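Festthorpe Town and Parish Map, published by Prunutex
Folded sheet with a separate gazetteer booklet

Festthorpe is a small market town with a parish much bigger than its streets, and most maps show either one or the other. The Prunutex sheet tries to show both. One side has the town centre, with every street named. The other has the whole parish, out to the Pomport boundary in the east and the mill at the northern end.

I bought the September printing and have used it since then for walking, for finding addresses and once for settling an argument over where the parish stops.

The town side is the better half. Street names are large enough to read without glasses, and the alleys between the market place and the church are all there, including two that are missing from the map on the council noticeboard. One-way streets have small arrows. Car parks are marked, although there is nothing to tell you which of them charge. The station is placed correctly, with the footbridge, and the bus stops have numbers that match the ones on the poles.

The parish side was drawn by Erdal Avcı, whose name is in the bottom corner. He has put in the old field names where they are known, and the footpaths are clear. I walked seven of them and found one mistake, a stile shown on the wrong side of a stream. Contour lines are thin and grey, and fade out under the folds.

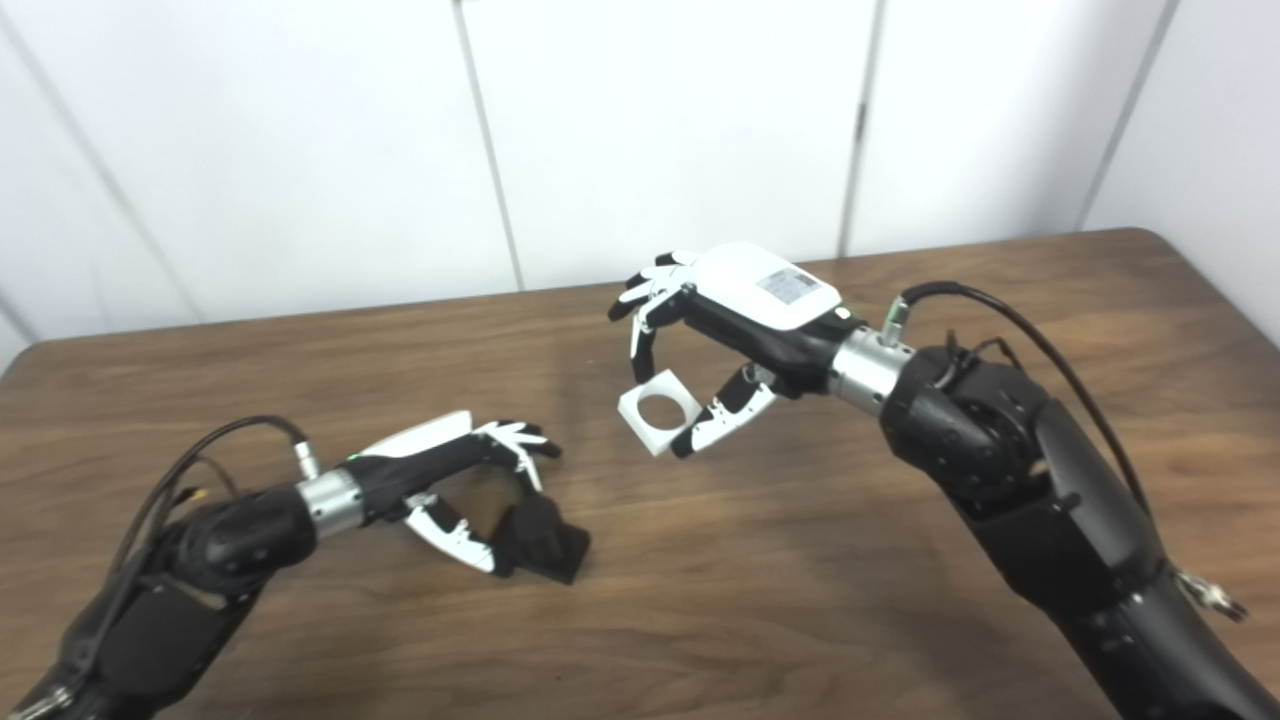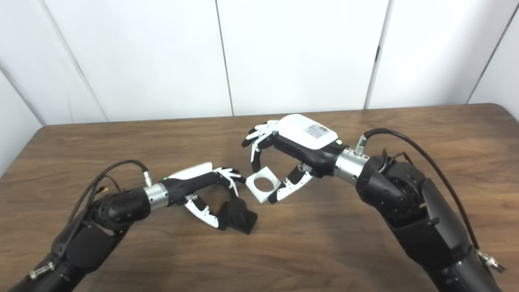
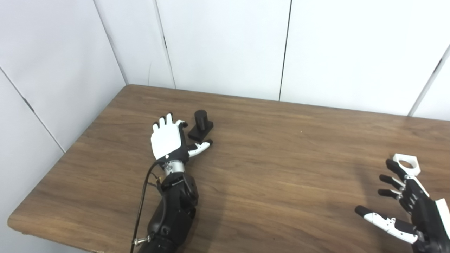
Colour is the weak point on the parish side. Roads are white and water is pale blue, and neither gives any trouble. Farmland is buff and woodland has been given a brown tint instead of the usual green. It is close to the medium brown of the wooden tabletop in all three pictures, and the footpaths are printed over it in a red that is only slightly darker. In daylight you can follow them. By a torch or a car's inside light they vanish into the wood – I lost the path through the northern plantation twice this way.

The paper is coated and has stood up well to being folded. Mine has been in and out of a coat pocket for months and has one small split, where the two middle folds cross. It opens out wide, so allow for a good-sized table if you want to see the whole parish in one go.

The gazetteer has 210 entries, in alphabetical order, covering streets, farms, public buildings and a few houses of note. Each has a grid square and most have a line or two of history. Kobe Lambrechts wrote the text. It is short and clear, and he says so when the origin of a name is not known. The entry for Pomport Road runs to a full page, which seems a lot for a road with one farm and a pumping station on it. There is a population table at the back, but no source is given for it.

The index on the map itself leaves out the new houses behind the station, and the booklet leaves them out as well. If you deliver things for a living, that matters.

Good for walkers and for anyone new to the town. If you only want the streets, the free sheet from the library will do. I would buy the next printing if they change the woodland to green.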